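Honorarärzte brauchen eine Übergabe, die man messen kann

Kliniken, die Lücken im Dienstplan mit Honorarärzten schließen, verhandeln ausführlich über Stundensätze und kaum über die Einarbeitung. Das halte ich für einen Fehler in der Kalkulation. Am Standort Bivside sind für die Einweisung in Dokumentationssystem, Notfallwege und Medikamentenliste 60 Minuten vorgesehen. Für eine Station mit eigener Verordnungssoftware ist das zu knapp.
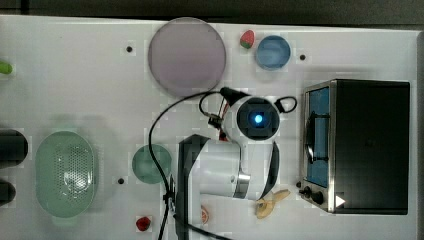
Der Vermittler Tovar berechnet pro Einsatz eine Pauschale von 2.000 Euro. Eine zusätzliche halbe Schicht Einarbeitung kostet einen Bruchteil davon, taucht im Vertrag aber nicht auf. Folglich zahlt sie niemand, und die Stammbelegschaft leistet sie nebenher.

Mein Vorschlag: Die Einarbeitung wird eine eigene Vertragsposition mit festem Umfang, Checkliste und Unterschrift beider Seiten. In Celtlow wird so verfahren; die Liste umfasst 10 Punkte und passt auf eine Seite. Rückfragen in der Nachtschicht sollten erfasst und nach jedem Einsatz ausgewertet werden. Wer den Aufwand scheut, sollte zumindest die Zugangsdaten vor Dienstbeginn freischalten.

Loltier Klinikforum · Kontakt · Impressum · © 2022 · Nach oben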